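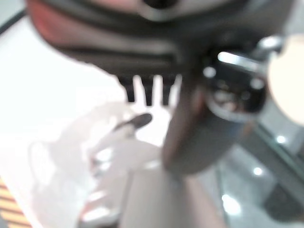 4.2 Glare and surface finish

Visual comfort in a small white room depends on the finish of the objects in it as much as on the installed light. The Wondau survey recorded 129 luminance readings at four positions, with the blinds closed and the ceiling fittings at full output. Readings on pale matte surfaces varied little between positions. Readings on bare metal varied a great deal, and small changes in viewing angle were enough to move a reading from the lowest band to the highest. The same contrast is visible in Figure 4a, where the background is a bright white and the polished silver edges on the right carry strong highlights along the upper rim. The pale cream round area at the right edge is blurred, although its tone is clearly warmer than that of the grays beside it.

Average values conceal this behavior. A room can meet its design target on the work plane and still contain small bright spots that draw the eye. We therefore report the spread of readings for each finish and not the mean alone. Dark matte finishes gave the narrowest spread of all. In Figure 4b, the charcoal surface shows only soft highlights along its curve, while the thin silver rim against the black stands out sharply.

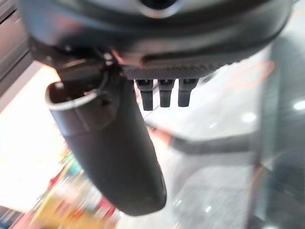

Busisiwe Potgieter, commenting on a draft of this section, objected that spread is a poor measure when the samples differ in area. A narrow metal edge may produce an extreme reading and yet occupy so little of the visual field that an occupant never reports it. She proposed weighting each reading by the apparent size of the bright area. We applied this weighting to the Jolarau subset, which contains 20 readings on metal edges, and the spread decreased. The ranking of the finishes did not change.

The weighted form is used in the rest of the paper. It has one weakness, in that apparent size must be estimated by the observer, and two observers did not always agree on where a highlight ended. Disagreement was greatest on curved satin metal and smallest on flat painted board. The Chiriac readings were taken by a single observer and are listed separately for this reason. Repeat measurements under dimmed light are planned for November.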